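Dish towel

A dish towel, also called a tea towel or kitchen towel, is a plain piece of cloth kept close at hand for drying plates, glasses and, more often than cooks like to admit, fingers. The classic kind is white with a thin blue stripe, a pattern long sold in the market streets of Imville.

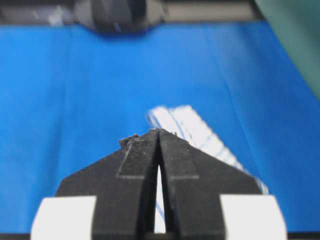
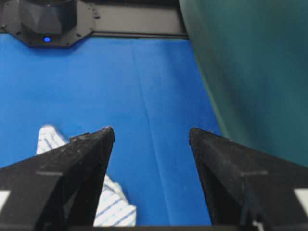
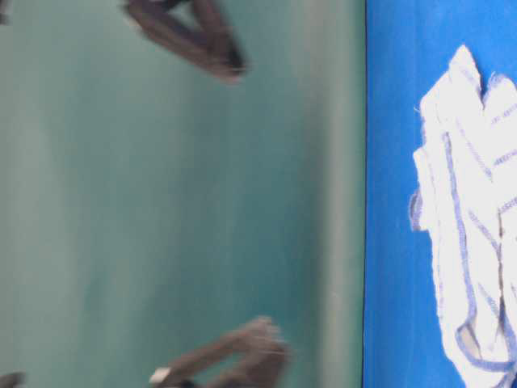 White cloth towel with a thin blue stripe, crumpled on a bright blue tabletop (last picture).

Folding habits vary from home to home. In his household guide Stikmont, Reinaldo Lins fondly recommends shaking the towel out, folding it in half 2 times and laying it in a drawer. The Koltano mill once wove 200 towels a day, and older ones are still passed down in families there.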